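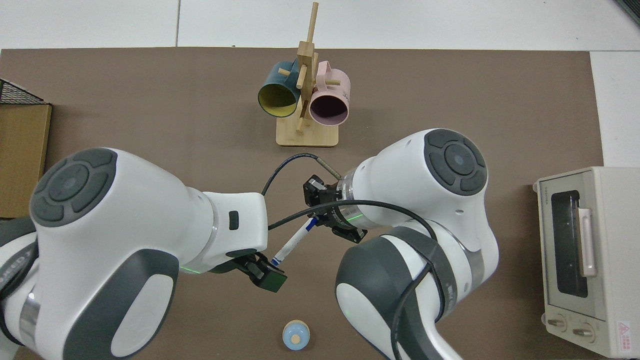 How to get tea and coffee stains out of mugs

Every few months a new miracle method for stained mugs makes the rounds, and most of them amount to the same two or three things your grandmother kept under the sink. I've tried a lot of them. Some work, some smell, and at least one cost me a glaze I liked.

What the stain is

The brown film comes from tannins, which stick to the inside of a cup and build up a little with each drink. Hard water makes it worse. Dish soap is made for grease and doesn't do much here, so scrubbing harder with the same sponge mostly wears out the sponge.

Before you start

Check the inside of the mug under a good light. If you see fine cracks in the glaze, the stain may be underneath it, and no paste is going to reach that. Anything with gold trim or hand-painted decoration should be treated gently and kept away from soaking of any kind.

Dark interiors hide stains very well. Run a fingertip around the inside – if it drags, there's film.

Method one: baking soda

1. Wet the inside of the mug and pour the water out.
2. Sprinkle in a spoonful of baking soda and rub with a damp cloth. You want a paste about as thick as toothpaste.
3. Keep going for a minute, paying attention to the ring near the top.
4. Rinse and look again.

This handles most everyday stains. Skip the popular advice to add vinegar. The fizz looks busy, but the two cancel each other out and you end up with slightly salty water.

Method two: a long soak

For a mug that has been neglected, use oxygen bleach powder (the laundry kind, unscented) if the label allows it on dishes. Follow the package for the amount, fill with hot water and leave it for 60 minutes. I've seen people insist on overnight. I compared both on a pair of matching cups from Turnholm and couldn't tell them apart afterward.

Wash with dish soap when you're done and rinse well. Never mix bleach of any sort with other cleaners.

Things I wouldn't bother with

Denture tablets do work, slowly, but per mug they're a silly way to spend money. Salt and lemon is fine if the lemon is already cut. Steel wool leaves gray marks and tiny scratches, and the next stain grabs on faster. As for Ingate mug polish, I paid for a 16-ounce tub and got the same result as the baking soda, with perfume.

Keeping them clean

Rinse the cup soon after you finish. Two seconds under the tap does more than any product I've bought. Let mugs dry fully before stacking them or putting them in a closed cupboard, or they pick up a stale smell – a rack or mug tree is fine for this, though I don't believe the claims that one design dries faster than another.

Once a month, give the daily mugs a quick rub with baking soda. Travel cups need it more often, especially under the lid seal.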